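The Pouch in the Drawer

Clear bags and small pouches do more work in a house than almost anything else we own, and most of us have never given them a shelf

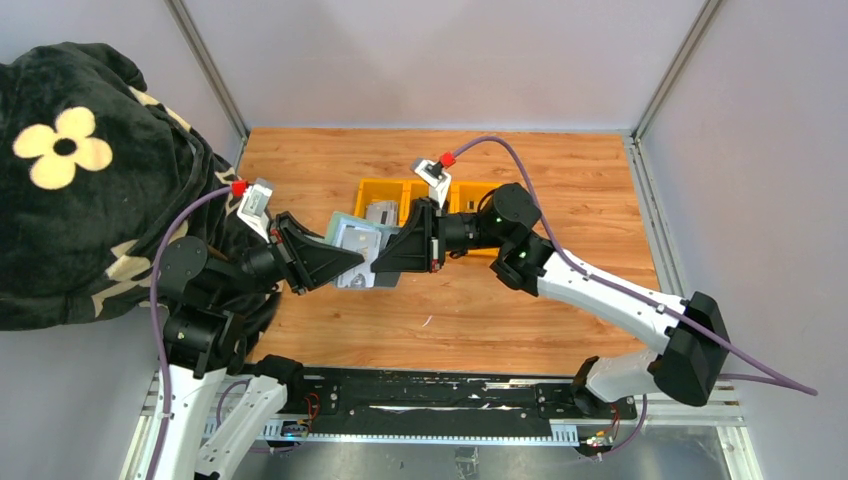

Most kitchens have a drawer where pouches go. Some came with something inside them, such as screws for a bookcase or a spare button for a coat. Others were bought in a box of 170 and never got used up. They slide to the back, they stick to each other, and when you need one you pull out a handful and pick the least wrinkled.

I started paying attention to mine last February, when I moved from a house in Dahlgren to a smaller apartment in Edon. The movers handled the couch and the beds. I packed the small things myself, and small things take far longer than couches. By the end of the first evening I had one box taped shut and a table covered with batteries, picture hooks, keys I couldn't match to a lock, and the feet from a television I no longer have.

Boxes are bad at this kind of work. Put loose picture hooks in a box and they end up under the flaps. Put them in a drawer organizer and they stay put until the organizer tips. A pouch closes around what you have and takes up very little more room than the contents. If you can see through it, even a little, you don't have to open it to find out what you saved.

See-through, cloudy or solid

Fully clear bags are the ones most people picture. They show everything, including the mess. They are the right choice for hardware, where you want to tell a wood screw from a machine screw before you climb down the ladder. They scratch, and the thin ones split along the side seams once something pointed goes in.

Cloudy or frosted pouches are my own favorite for household use. You get the color and general shape of the contents, enough to know that this one is thread and that one is tape. A drawer full of them looks calmer than a drawer full of clear ones. The drawback is reading small print through the side. If you keep medicine or seed packets in them, the label has to face out and lie flat against the surface.

Solid fabric pouches are nicer to hold and last for years. They are also where things go to be forgotten. I have a striped cotton one that I opened during the move expecting sewing supplies. It held foreign coins and a hotel shampoo. Fabric works if each pouch has one job and the job never changes – a charger pouch that is always the charger pouch, for instance.

The closure matters more than the material

When a pouch fails, it is usually at the top. Press-together closures are cheap and quick, and they give out when crumbs, sand or thread get in the track. Wipe the track with a damp cloth and let it dry and many of them will close again. Slider closures are easier on sore hands, but watch the last half inch, where the slider often stops short and leaves a gap.

Zippers cost more. They suit pouches that get opened every day, like the one for pens. Snaps and hook tape are fine for flat things and poor for small ones, which work their way out at the corners. Drawstrings are for things bigger than the opening when it's pulled tight. I have lost a good number of marbles to a drawstring.

Then there is the plain open sleeve with no closure at all. I used to throw these out. They turn out to be handy for paper: warranty cards, paint chips, a spare key code. Fold the top over once and stand the sleeve upright with others, and it stays shut by itself.

What I tried

After the move I bought two kinds to replace my drawer of leftovers. The first was a set from Griltero, frosted, with a press-together top and a white strip to write on. The strip takes pencil better than pen. Ballpoint skips on it and marker smears if you touch it in the first minute. The pouches themselves are a little stiff when new, and they stand up on their own in a bin, which I liked more than I expected to.

The second was the zippered pouch from Susent, softer and larger, with a loop at one end. I hung two of them on the inside of a closet door, one with light bulbs and one with extension cords. The cords were a mistake. They pulled the loop out of shape within a month, and I moved them to a basket. The bulbs are still hanging there.

I also kept a batch of my old freezer bags for comparison. They did well in most ways. They are flexible, they seal, and they cost very little. They slump, though. A row of them in a bin falls over as soon as you take one out, and you end up storing them in a pile, which is how the old drawer got the way it was.

How to fill one

Lay everything out on a table first. A plain surface is best, and a big one, and it helps if you do this in daylight. Sort by where you will use the thing. Picture hooks go with the small level and the pencil, even though one is metal and one is wood, and you will be glad of that when you have a frame in one hand.

Hold the opening wide at both corners and put the heaviest thing in first. It settles at the bottom and gives the pouch some shape. Anything with a point gets wrapped in a scrap of cardboard. Leave a little slack at the top. A pouch packed right up to the closure puts strain on it every time it's moved, and the seams go soon after.

Press the air out with the flat of your hand before you close it, starting at the bottom. Air is what makes a bin of pouches seem full when it is half empty. If the contents are fragile, do the opposite and leave some air in as a cushion.

Then label it, even if you can see in. I write what it is and where it came from. "Shelf pins, hall bookcase" has saved me one trip to the store already. "Misc. hardware" has never saved anybody a trip anywhere.

Where to keep them

A shallow bin on a shelf works better than a drawer. Stand the pouches on edge, like records, with the labels up. Put the ones you use every week at the front. A shoebox will do it if the pouches are small, and you can cut a second shoebox lid down to make dividers.

In a drawer, lay them flat in no more than two layers. With three layers the bottom one might as well be in another house.

Keep the empty ones somewhere else. This was the change that made the most difference for me. For years my empty pouches lived with the full ones, and every search meant turning over a lot of nothing. Now the empties sit flat in a folder on the same shelf as the wrapping paper. I let the folder decide how many I keep. When it's full, new ones go out or replace worn ones.

What doesn't belong in a pouch

Damp things, for a start. A washcloth sealed up on the way home from a trip will smell by the time you remember it. Silver jewelry should go in the kind of bag made for it. Old photographs need sleeves sold for photographs, and I would not trust a leftover bag with the only copy of anything.

Food pouches should stay food pouches. Once one has held picture hooks or nail polish, it has left the kitchen for good. I draw a line across the corner of those with a marker so they don't drift back.

Loose batteries are the other one. They shouldn't rattle around with each other or with keys. Keep them in the package they came in, or tape over the ends, and give them a box of their own.

The count

I had told friends that I owned "a few" pouches, and for this article I finally counted. Full and empty, from every drawer, closet and coat pocket, there were 505. I kept 228 and that is still a lot for one apartment. The ones that went were split, sticky, missing a slider, or printed with the name of a product I couldn't remember buying. The cleaner ones were taken by a neighbor who sells beads.

Sorting them took almost 2 evenings, most of it spent on the contents. I found the shelf pins for a bookcase I gave away in Dahlgren. I found the good tweezers. There was also a pouch with a single brass screw in it and a label in my own handwriting that says "important." I have tried it in every hinge in the apartment and it doesn't fit any of them, and it's at the front of the bin for now.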